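Home | Kitchen | Workshop | Laundry | Tips Archive | Contact

This site uses cookies to remember your reading preferences. By continuing to browse, you accept their use.

Living With a Kitchen Arm: Household Tips for Subscribers to the Clirkmont Bench Service
2018-07-25
By the Household Desk

The Clirkmont Bench Service supplies a pair of tabletop robot arms, installs them at the back of a work table, and sends a technician to set up the first tasks. The household pays by the month. The Household Desk has had the service under review since the spring, and the following advice is drawn from that period. It is intended for readers who have already subscribed and for those who are considering it.

Before installation

Measure the table twice. Clirkmont asks for a clear length of 132 inches along the wall, and the installer will decline to proceed on anything shorter. Tables with a drop leaf are not accepted. The power outlet should be within reach of the back edge, and cables should hang behind the table where no one will catch a foot in them.

Cover the work surface with plain paper or a thin mat in a single dull color. Glossy oilcloth gave us repeated trouble with pale dishes under the ceiling light. Tape the mat at the corners and replace it when it begins to curl.

Choosing dishes and utensils

Plates with a distinct rim are easier for the grippers to hold than flat ones. A stand that keeps plates upright and separated is worth its modest price. We used one from Ravitz for most of the review and had no complaint, although the pegs loosened and required a drop of wood glue in July.

Mugs should be hung on a tree with pegs that angle upward. Straight pegs allow a mug to slide when a neighboring one is removed. Heavy stoneware is best kept in the cupboard.

Spatulas and spoons with a thick, squared handle are preferred. Thin round handles turn in the grip. A strip of silicone tape around the handle corrects this, and it should be removed before the utensil goes into the dishwasher.

Arranging the table

Place the items used most often toward the middle, within reach of both arms. A toaster oven should stand near one end, with space for the door to open fully. Leave a hand's width between neighboring objects. Trays should lie flat, and nothing should be stored on a tray that is needed for the next task.

Return each item to its usual place at the end of the day. A light pencil mark on the mat is sufficient as a guide.

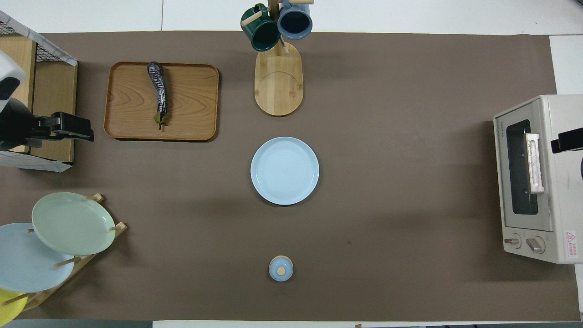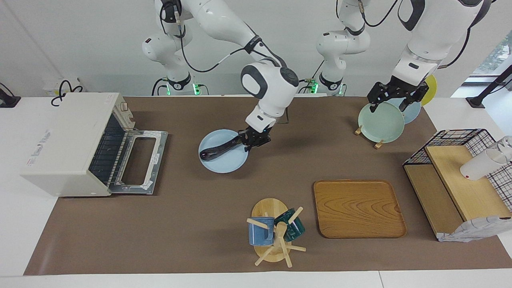
Cleaning and care

Wipe the gripper fingers with a cloth dampened in warm water and mild soap, with the power off. Allow 5 minutes for drying before the arms are switched on again. Do not use bleach, scouring powder or oven cleaner. Crumbs collect beneath the toaster oven and should be brushed out weekly.

Inspect the cable straps each month. A strap that has slipped should be reported to the service line, and the cable should not be retied at home.

Cost and support

The basic plan includes seven tasks, chosen from a printed list, and five technician visits in the first year. Further tasks are charged separately. We found the visits punctual and the written instructions clear. The telephone line was less satisfactory, and two of our calls were returned only on the following day.

A comparable plan from Forsberg includes more tasks but requires a longer contract. Kendonico offers a kit for purchase outright, without installation, and may suit a household with workshop experience. Readers who rent their homes should obtain written permission before any base is bolted to a table that belongs to the landlord.

Children and pets should be kept out of the room while the arms are in motion. The stop button must remain uncovered, and every adult in the household should be shown where it is.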